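The Patience of Hands

At Kirgate, the lesson starts with a cup

By Balthasar Moser

My grandmother taught me to fold dumplings by standing behind me with her floury hands over mine, and she never once told me what she was doing. If you had asked her for instructions she would have said "like this," and then done it too fast to follow. I thought of her often this spring, during the mornings I spent at Kirgate, where people with steady hands and good backs are teaching machines to tidy a table, pour out a packet and put a cup back where it came from (more or less).

Kirgate occupies the upper floor of what was once a carpet showroom, and I suppose it still has that hush about it. You climb the stairs, you leave your coat on a hook, and someone offers you coffee before you have quite worked out who is in charge. The company took its present shape when two smaller outfits, Saltomar and Catterall, put their equipment together one December and found they agreed on most things apart from the heating. Saltomar had been building remote-control arms, the sort where you sit in a chair and steer a pair of mechanical limbs across the room. Catterall had given up on steering altogether. Their idea was that you should simply pick up the robot's hand, hold it in your own, and do the job.

It is a lovely idea, and it is also harder than it sounds! I was allowed to try both ways, and I was bad at both, though in different directions.

With the remote arms I was timid. You move a small copy of the arm in front of you, and the big one follows along, and there's a delay so slight that you can't point to it but your elbow knows. I spent a whole morning trying to lift a sponge. Every time I got near it I slowed down, and every time I slowed down the arm developed a tremble that was entirely mine. The operator beside me, a former pastry cook named Ines, told me to stop looking at the arm and look at the sponge. That helped a good deal. I still wouldn't trust myself with an egg.

With the hand-held grippers I was careless, which surprised me. They feel like tools, and I have owned tools all my life, so I grabbed and waved them about as though I were hanging a picture. But whatever you do with a gripper in your fist is the lesson. If you hesitate, you have taught hesitation. If you reach for the cup, change your mind and scratch your nose, there will be a scratch of the nose somewhere in the record until a kind person goes in and takes it out.

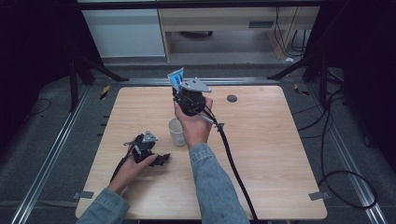 Ines does over 34 good demonstrations in a morning, and she is considered quick. Each is a short, complete little story: reach, take hold, move, let go, return to rest. She doesn't rush the letting go. New people, she told me, are always in a hurry at that point, since as far as they're concerned the job is finished, and so they open the jaws while the arm is already drifting home. A person watching would forgive this. A robot copying it will drop things from a small height forever after, with great confidence.

I asked her whether she thought about anything while she worked. She said she thought about lunch until ten or so, and after that she thought about her wrists.

The wrists matter. A gripper doesn't bend the way a hand does, and there are a great many things that you and I do with the ends of our fingers that it can't do at all. So the teacher has to give up the natural movement and find one that the machine could also manage, turning from the elbow, or coming at an object from the side, or laying a thing down and picking it up again at a better angle. The pastry cooks and the dental nurses pick this up sooner than the engineers do. They have spent years working in tight places with tools that are slightly the wrong shape.

The task I watched most was one they call Mellness, a name that began as somebody's typing mistake in a file and has outlived several attempts to correct it. Mellness is a set of kitchen-table chores, done with two hands, and the two-handedness is what makes it difficult. One hand is usually busy and the other is usually waiting, and waiting turns out to need teaching too. Where should the idle gripper go? If it hovers, it gets in the way. If it lies down, it has to be able to get up again. There was a long and really quite heated conversation on the subject while I was there, and I ate two cookies during it and heard no agreement.

The first collection for Mellness ran to 375 demonstrations, and the robot trained on them could do the chores on a good day, in good light, with everything set out just so. Move the cup a hand's width and it reached politely for the place where the cup used to be. For the second round they went to 600, and they asked the teachers to be less tidy about it, to begin from odd positions and leave things where they fell within reason. Ines disliked this very much. "I spent years learning to put things back in the same spot," she said. She did it anyway, and I noticed she still squared up the table when she thought the session was over.

I was there for a trial of the newer version, with 4 of us standing well back and saying nothing, the way you do around a child on a bicycle. The arm came across the table, paused, and took hold of the cup a little lower than I would have. Ines breathed out through her nose. That was her grip, she told me later, she holds everything low, her mother used to complain about it at dinner.

I have gone on thinking about that. We talk about these machines as if they came from nowhere in particular, and yet the one at Kirgate has a pastry cook's way with a cup, and puts it down slowly because she does. On my last visit they let me record a few demonstrations of my own. Ines went through them with me afterward and kept one. I asked what was wrong with the rest, and she pulled up a chair, and we were there until they turned the heating off.

6/30/24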